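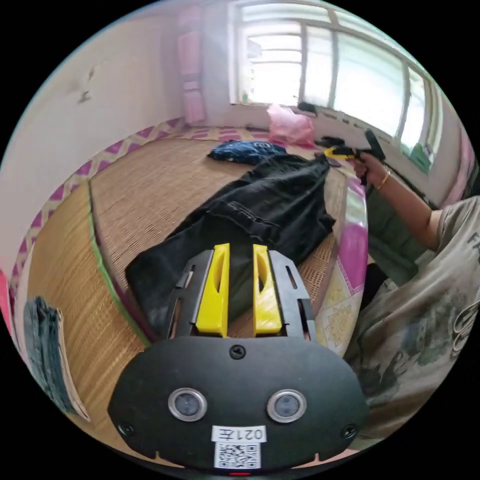 Galleries > At Home > Folding on the Bed

Previous gallery | All galleries | Next gallery | Print

FOLDING ON THE BED

Text by Covadonga Cabello
January 10, 2025

The big platform bed in this room is also the folding table. It has a straw sleeping mat on top, which is flat and firm, and clothes spread out on it stay where they are put. The dark things were done in one go, and a folded pair of blue jeans was set down beside the mat's green border. The patterned quilt stays along the side of the bed.

Black clothes

Black jeans take the most space. Lay them out full length first, find the waistband and the back pockets, and smooth the legs down before making any fold. The seams show you where the middle is.
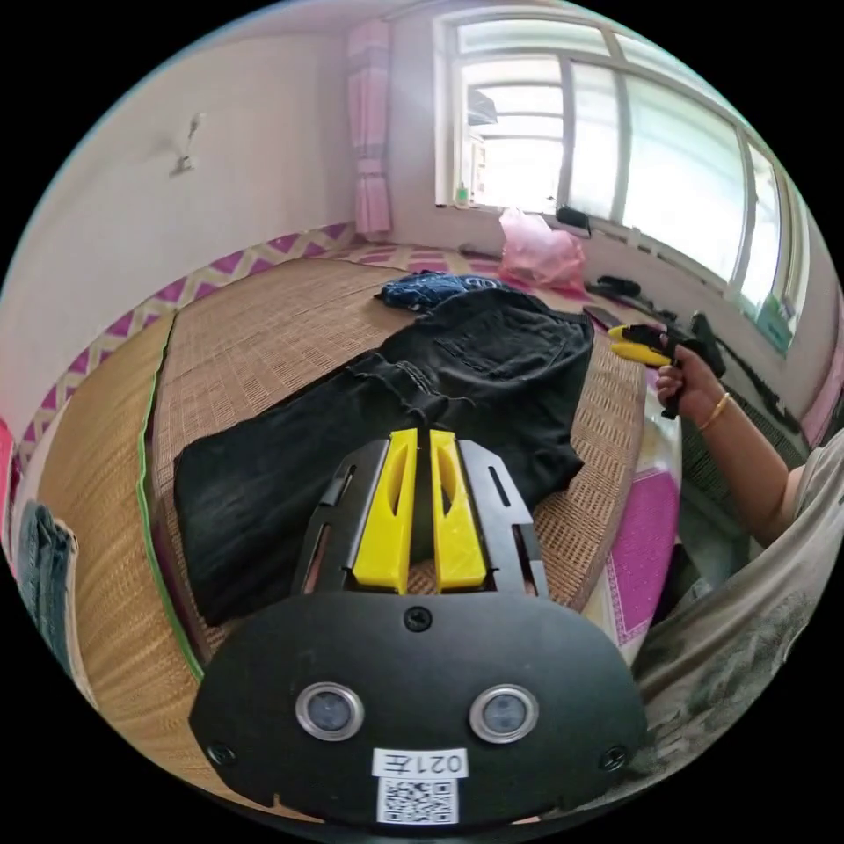 Fold one leg over the other, then bring the hems up to just under the waistband. A second fold makes a block that will stand on its edge in a drawer. Worn denim creases in the same places each time, so it helps to follow the lines already there. Remedios Urquijo folds hers in thirds, and that works just as well in a shallow drawer.

The mats

Woven mats give a better surface than a mattress with a sheet on it. The light brown one and the more golden one lie next to each other, with a thin green seam between them.

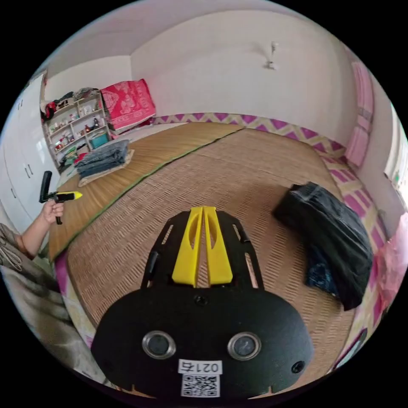
Clear a good stretch of mat before you start and work from one side only. Reaching across the bed pulls the finished pile out of shape. Brush the weave with a dry hand broom when you are done, going the same way as the fibers.

Knits and the wall side

Pink and white zigzags run along the wall, and there is a mirror with a dark magenta frame hung up high. A tall rattan panel with a rounded top stands on this side of the room. 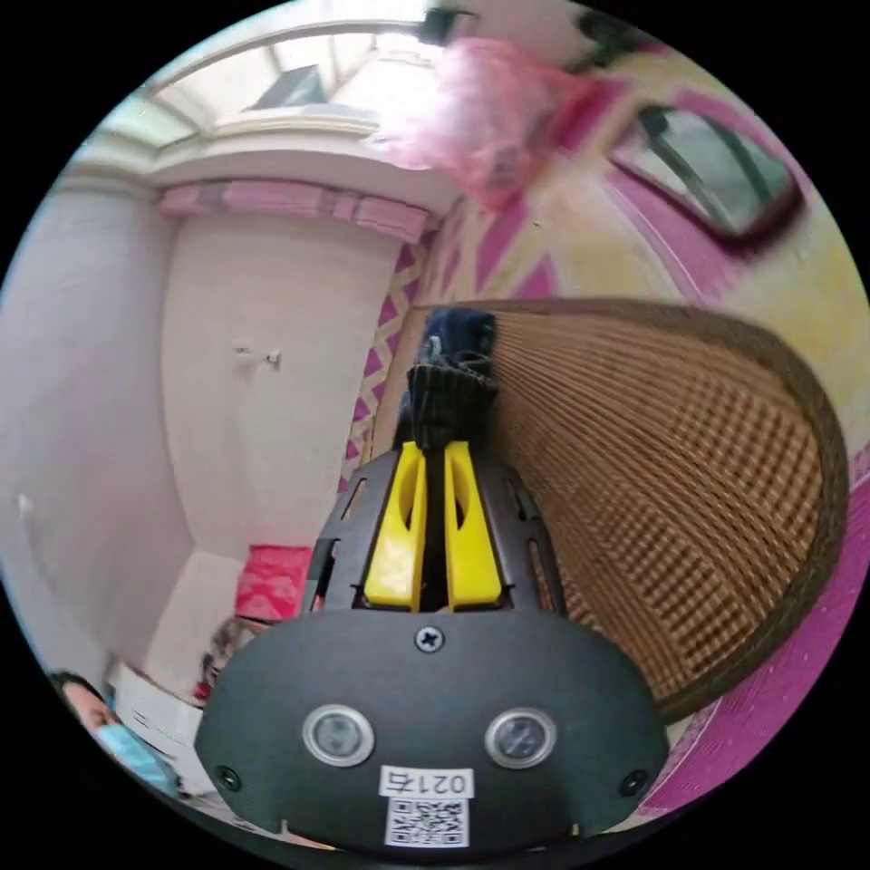 Dark ribbed knits are best kept apart from the jeans. Fold them loosely and put them on top of the pile, or roll them if the shelf is deep. Hanging stretches the shoulders.

More in At Home
- A Narrow Closet, by A-yeong Pyo
- Washing Cotton Quilts
- 15 Ways to Use a Wall Hook
- Drying Knits Flat, by Lilian Muriithi
- Caring for Straw Mats in September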